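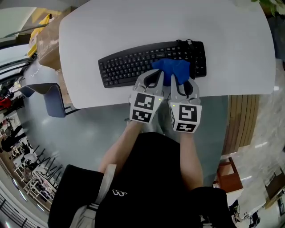
Print this page | E-mail this page

Does the Free Bus Pass Get Students Out of Their Cars?
Project report by Drita Petkov and Damir Vlachou
Course instructor: Yi-chun Kao

When the college in Ternport started giving every student a free bus pass, the announcement said that it would "take cars off the road." The same words came back in the student paper, on the posters by the cafeteria and in the letter that went to parents. We could not find where they came from. The transit office sent us a page of ridership totals, and the totals do go up after the pass came in. But a rise in riders is a different thing from a drop in drivers, and we wanted to know which one the college had been measuring.

We started out expecting to agree with the posters. Damir rides the Kernesar line every day and likes it. Drita drives, and has a pass she has used twice, both times in snow.

What we did

We interviewed 30 students, most of them in the hallway outside the main lecture hall between classes. We asked how they got to campus that day, how they got there before they had the pass, and what it would take to change. We did not ask if they thought the pass was a good idea. Everyone thinks free things are a good idea, and the answer would have told us nothing.

We also rode the Kernesar line on a Friday, out in the morning and back in the late afternoon, and talked to the driver during his break at the end of the line.

The weak points of this should be stated early. Students who hang around outside a lecture hall are students who have time to hang around, and we probably missed people who run straight to a parked car and then to a job. Our first version of the second question was also badly worded. It said "before the pass," and first-year students had no "before." We changed it to "last year, or in high school," and that may have mixed up two kinds of trips.

What people told us

Of the students we talked to, 16 had come by bus that morning. That sounds like a win for the posters until you ask the next question. Only 4 of those riders used to drive. The others had paid for the bus already, walked, biked or gotten a ride from someone who was coming anyway. One rider used to walk from the apartments behind the Grgić bakery and now takes the bus for two stops. She said it was warmer. We have nothing against being warm, but her trip took no car off any road.

The drivers were harder to sort. Price hardly came up. They talked about the last bus, which leaves before evening labs are over, and about the transfer downtown, where missing one connection means standing around for the next. A student who works the closing shift at Atex laughed when we asked if he had thought of using his pass.
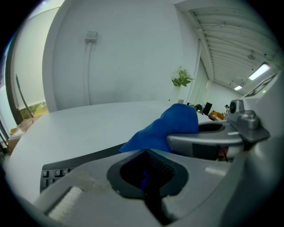
Rok Hoxha, who is on the student council and helped push for the pass, read an early draft and disagreed with us. His argument is that habits take time, and that a first-year who gets used to the bus may never buy a car. That could be true. It can't be checked with one round of hallway interviews, and as far as we can tell the college has no plan to check it either. He also pointed out that the pass saves money for students who were paying before. We agree, and we think that is the best reason to keep it. It just isn't the reason printed on the posters.

The ridership page

We went back to the transit totals at the end. They count boardings, so a student who changes downtown is counted each time she gets on. The line to Kernesar was also rerouted in November, and people who used to have a direct trip now have to transfer. Some part of the rise could come from that alone. We wrote to ask how large a part and got a polite reply with the same page attached.

What we would do differently

We would stand in the parking lot. It is the obvious place to find drivers, and we only thought of it after the interviews were done. We would also ask people to keep a log for a week, because "how do you usually get here" gets you the answer people like best about themselves.

We would like the college to ask the parking office for its permit numbers from before and after the pass. We asked and were told that they are not given out to students. Until someone looks at them, we don't think the sentence about cars should be on the posters.

Thanks to Spyros Spahić for lending us his notes on survey wording.

Contact | Copyright Ternport College student projects | Back to top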